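PRERISBRIDGE COMMUNITY HALL
Annual Premises Safety Inspection – Checklist and Comments

Date of inspection: 23 February 2023
Premises: Prerisbridge Community Hall, ground floor and basement
Inspection carried out by: Cunik Property Safety
Report reference: 1361
Rating key: S = Satisfactory. A = Action required. M = Monitor. N/A = Not applicable.

This checklist records the condition of the premises on the day of inspection. It does not replace the fire alarm service record or the boiler certificate, both of which are held in the hall office. Items rated A are repeated in the action schedule at the end.

1. EXITS AND ESCAPE ROUTES

1.1 Main entrance doors open fully in the direction of travel – S
1.2 Rear exit door, release bar – A
The bar releases the door but must be pushed twice. The lower bolt is catching on the threshold plate. Adjust the plate and test again under normal hand pressure.
1.3 Side exit, Suten Room – S
1.4 Exit signs lit – M
The sign over the basement stair is noticeably dimmer than the others. Replace the lamp at the next service visit.
1.5 Corridors clear of storage – A
Stacked chairs were found along the east corridor, leaving a clear width of 27 inches at the narrowest point. The chairs must be returned to the chair store after each booking. This comment was also made at the previous inspection.

2. FIRE EQUIPMENT

2.1 Extinguishers mounted and tagged – S
2.2 Extinguisher in kitchen, pressure gauge – S
2.3 Fire blanket in kitchen – A
The blanket is present, but the pull tabs are tucked behind the case and cannot be reached. Refit or replace.
2.4 Smoke detectors, ground floor – S
2.5 Smoke detector, basement passage – M
Paint on the outer casing. The unit sounded when tested. The hall should instruct decorators to cover detectors and to remove the covers at the end of each working day.

3. ACTIVITY ROOMS

3.1 Floor surfaces level and free of trip hazards – S, except Pangilinan Room
The metal strip at the door of the Pangilinan Room has lifted at one end. See action schedule.
3.2 Tables stable, locking legs engaged – S
3.3 Table coverings secured and clear of the floor in walkways – M
Coverings are permitted in all activity rooms. Users should be reminded that cloth must not hang into a route to an exit.

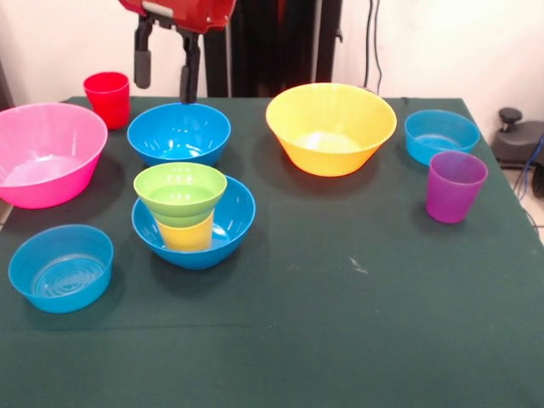 3.4 Folding partition, Suten Room – A
The floor guide is worn and the last panel swings free when the partition is closed. The partition is to remain fully open until the guide has been replaced.
3.5 Windows, restrictors fitted – S
3.6 Radiator covers – S
3.7 Room capacity notices displayed – A
The notice for the main hall gives a capacity of 213. The notice for the Pangilinan Room is missing. A new notice should be fixed at eye level beside the light switch.

4. ELECTRICAL

4.1 Distribution panel accessible and labeled – S
4.2 Outlets and cover plates undamaged – A
Cracked cover plate on the double outlet below the serving hatch. The outlet is to be taken out of use until the plate is replaced.
4.3 Extension cords – M
Two cords in the office are joined end to end. A single cord of the correct length should be supplied.
4.4 Emergency lighting, 90-minute discharge test – S
Record seen in the log book. The entry should be signed as well as initialed. 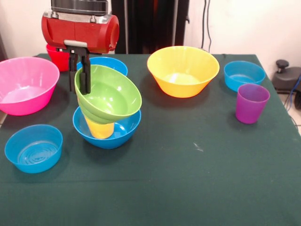 4.5 Stage lighting circuits – N/A
Isolated pending removal.

5. KITCHEN AND RESTROOMS

5.1 Hot water temperature notices – S
5.2 Range hood filters – A
Heavy grease on both filters. Clean before the range is next used and enter the date in the kitchen log.
5.3 First aid kit – M
Stocked, but the adhesive dressings expire in May.
5.4 Accessible restroom, alarm cord – A
The cord has been tied up and does not reach the floor. Untie immediately. Cleaning staff should be told that the cord must hang free at all times.
5.5 Cleaning products locked away – S

6. OUTSIDE AREAS

6.1 Ramp and handrail – S
6.2 Path lighting – S
6.3 Drain covers seated – M
The cover nearest the trash enclosure rocks slightly underfoot.

ACTION SCHEDULE

Immediate: 1.5, 2.3, 3.4, 4.2, 5.4
Before the range is next used: 5.2
Within one month: 1.2, 3.1 (door strip, Pangilinan Room), 3.7
At next service visit: 1.4

Items rated M and not listed above will be reviewed at the next annual inspection. The hall office should note the completion date of each action on its own copy of this report and keep it with the log book.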